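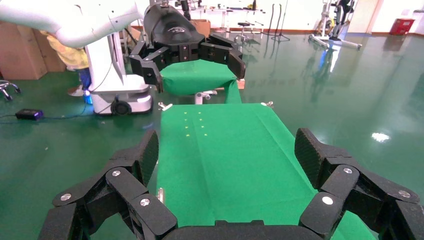
## 1/ The left arm dropped on us on 2nd June. Notes in order

Posting this as a thread so the other groups with two-arm cells can check their own setups. No injuries. One bent fingertip bracket, one torn cloth, one lost afternoon.

**2/** Short version: the arm lost holding torque for a moment during a protective stop, sagged, and the gripper hit the table. The brake did engage, but late. It should have engaged first.

**3/** The task was dull. Pick small parts off a green cloth with one gripper, pass to the other, put down, repeat. We had run 2,471 cycles of it since the middle of May with two minor stops, both from a part slipping.

**4/** On cycle 2,472 the left arm reported a following error on the shoulder joint. The controller called a protective stop. Normal so far. Then the gripper went down instead of staying where it was.

**5/** The drop was short, a hand's width by my guess. The gripper landed fingers first. One fingertip bracket bent and the cloth tore where it hit. The right arm stopped in place as it should.

**6/** Dewanti Manurung was at the desk and hit the e-stop. By then it was over. I mention it because our written procedure says the operator's e-stop is the backup for this kind of fault. It can't be. A person is too slow.

**7/** Nobody had hands over the table. We do put hands over that table, though, every time we reset parts. The procedure allowed it with the arms in protective stop. That line is gone now.

**8/** First thing we did: power off, lock off, leave everything where it was. Then we pulled the log before restarting. If you restart the controller on this version, the high-rate joint log gets overwritten. Pull it first.

**9/** What the log shows, in order:

- following error on shoulder
- stop request
- drive disabled
- brake command

Those last two are the wrong way around. The brake command should go out and be confirmed before the drive lets go.

**10/** Measured gap between drive off and brake closed: 30 times longer than on the right arm. Same model, same firmware, bought together.

**11/** So we compared the two parameter files. Left arm had brake release and brake engage delays swapped. Two fields next to each other, both in milliseconds, nearly the same label.

**12/** When did that happen? The file on the left arm was rewritten in May, after Kastriot Vasić changed the wrist cable. He followed the restore steps exactly. The backup he restored from was already wrong. It came from me, typed in by hand on the first day.

**13/** Why it ran fine for weeks: the slow brake only matters if the drive cuts out while the arm is stretched and carrying its own weight. The two earlier stops both came with the arm tucked in, and it barely moved. We saw that small movement and wrote "settled" in the log. We should have asked.

**14/** As for the following error that started it all, that one is boring. The cable we replaced was routed too tight and pulled at full reach. Rerouted with more slack. I've run it through full reach 30 times by hand with the drive off and it doesn't catch.

**15/** Changes made:

- Both parameter files now come from one checked master. No typing.
- Drop test on each arm after any restore, arm stretched, foam block under the gripper.
- No hands over the table unless both arms are parked and drives are locked off.
- Any movement after a stop gets written up as a fault, even a small one.

**16/** The drop test takes a few minutes. Stretch the arm, trigger a protective stop, read the joint position before and after. Ours is now below what the encoder can tell apart from noise, on both arms.

**17/** I sent the log and both files to Govindasamy, who supplied the cell. Their reply came the next day and agreed with the cause. They're looking at having the software refuse an engage delay above a set limit. No date on that.

**18/** Kalldale has the same cell and checked theirs after I called. Values are right on both arms. Brusa hasn't answered yet. If anyone here knows someone there, please pass this on.

**19/** We're back to running with one arm at a time until the new bracket is in. 1,127 cycles so far on the right arm alone, no stops. Left arm goes back on once Dewanti has signed the drop test sheet.

**20/** Someone asked for the parameter names. They differ between versions, so look for the two brake delays in the joint safety section and compare left against right. If they don't match, stop using the cell and call your supplier.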